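Handout 6: Charging a Phone from a Switched Power Strip
Course 2604, Everyday Electrical Loads
Notes prepared by Guilan Cheng

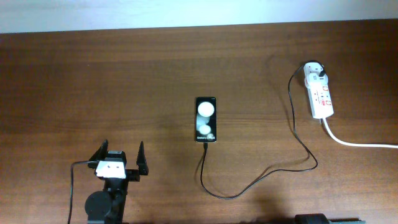
The previous handout stopped at the wall outlet. The remaining part of the circuit has three sections: the strip, the power adapter or charging lead with its plug, and the phone. Each section has its own limits, and a fault in one often looks like a fault in another. The purpose of these notes is to keep the three apart when setting up a charging station and when checking one that does not work.

6.1 The strip

A power strip is a parallel circuit. Every socket receives the same supply voltage, and the currents drawn at the sockets add up in the strip's own cord. The rating printed on the housing applies to that total. It does not apply to each socket separately.

Strips with individual rocker switches place a switch in line with each socket. Some designs also have a master switch for the whole strip. Before use, work out which switch controls which socket. On a strip laid lengthwise on a table the switches can sit to one side of the sockets, and the pairing may not be obvious to a person reading it from the far end.

Switch position and indicator light are separate facts. A colored rocker may contain a lamp or may be plain colored plastic. Where there is no lamp, read the marking on the rocker itself.

A phone charger is a light load. Using the end socket or a middle socket makes no electrical difference. It does make a difference to the lead: a plug in the end socket leaves the neighboring sockets easier to reach, and the lead can be taken off the end of the strip without crossing the other switches.

6.2 The lead

Resistance of a conductor increases with length and decreases with cross section. In a low-voltage charging cable the drop along the conductors can be large enough to slow charging. Long, thin cables are the usual offenders. Check the cable rating against the adapter rating, and use the lower of the two.

Routing rules for a tabletop:

Let the cable lie in wide curves. A loose S shape is acceptable. A sharp fold is not.

Leave slack at both ends. The connector at the phone and the plug at the strip should carry no side pull.

Leave the connector housing straight for a short distance before the first curve. Most broken leads fail at this point.

Do not wind extra length tightly around the strip. For one phone the heating is small, but the same habit applied to a heater cord is dangerous.

Keep the loop inside the table edge. A loop hanging over the front will be caught by a sleeve or a chair arm.

6.3 The phone

Place the phone flat, screen up, on a hard surface. Wood, stone and laminate are all suitable. Bedding and cushions are not, as they hold heat against the back of the phone. A foldable model such as a Galaxy Z Flip5 may be charged open or closed; for class work leave it open so that the display can be read.

A lit screen shows that the phone is awake. It is not evidence of charging. Many phones light the screen when touched, when a message arrives, or when a cable is connected. The evidence to record is the charging symbol in the status area or on the lock screen, followed by a change in the battery percentage over a measured interval. With a dark wallpaper the status line can be hard to read, so bring the phone closer before writing anything down.

Charging power is not constant. It is highest at low to middle battery levels and falls off as the battery approaches full. Two readings taken at different battery levels should not be compared without noting the level.

6.4 Order of connection

1. Set the strip on the table with its switches facing up. Confirm that the socket to be used is switched off.
2. Lay out the lead between the strip and the phone position. Correct any folds.
3. Seat the plug fully in the socket.
4. Connect the phone.
5. Switch on the socket.
6. Read the status area and enter the battery percentage on the record sheet.

To disconnect, switch off first, then remove the connector from the phone by its housing. Do not pull on the cable.

6.5 Finding a fault

Change one thing at a time, and work from the supply toward the phone.

No response at the phone: check the wall outlet, then the master switch if there is one, then the switch for that socket. Move the plug to a second socket. If the phone now charges, the first socket or its switch is suspect. Tag the strip and take it out of service.

Charging starts and stops: hold the phone still and move the cable gently near the connector. If the symbol comes and goes, replace the cable. If a new cable does the same, look for lint in the phone's port.

Slow charging: compare the adapter and cable ratings, then turn the screen off and repeat the reading. Display power is taken from the same supply.

Warm plug: switch off at once. Warmth at the strip usually indicates a loose contact, and a loose contact gets worse with use.

6.6 Record sheet

Each pair hands in one sheet with the socket position, cable length, starting percentage, finishing percentage and interval. The interval is 26 minutes for all pairs. Write the percentage as displayed and do not estimate between whole numbers.

Sheets go to Hanyu Shao in room 3117. Questions on section 6.5 should be sent to Muchen Yan before the next class. Handout 7 covers total load on a strip with several appliances, and the worked problems there assume that section 6.1 has been read.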